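Spent my Tuesday afternoon at the open day at Vernia, the robotics workshop out on the canal road, and I have so many thoughts. Thread!

1/ First surprise: you get to try things. I figured we'd be looking through glass with a guide talking at us. Instead they let us stand right next to the tables while people worked.

2/ Osamu Ebihara gave the opening talk. 13 minutes, no slides, and he answered every question from the kids in the front row before he got to the adults. More talks like that please.

3/ His main point: folks get excited about arms and motors, but the slow part is showing a robot how hands do ordinary stuff. So people here spend whole days doing small table tasks with grippers in their own hands, over and over.

4/ The project is called Trasitz. They told us they have 682 takes of one single task so far (!!) and want a lot more before November.

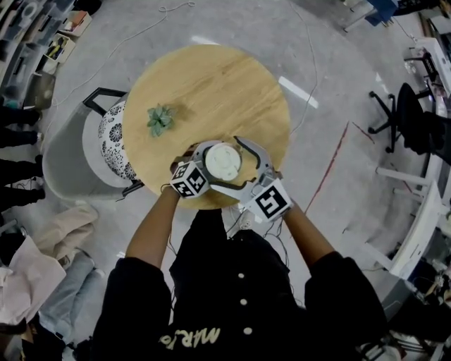
5/ I got a turn too and wow, it's harder than it looks. You lose your fingertips completely. My first 4 tries were terrible - then something clicks and you start squeezing more gently and moving your whole arm.

6/ Also loved that the crew just chatted with everybody. I asked a pretty basic question about the marker cubes and got a great long answer, with a sketch on the back of a flyer.

7/ Next open day isn't set yet. If you're anywhere near Ulevden when it happens, go, and wear comfy shoes. I'll post the date when I hear it.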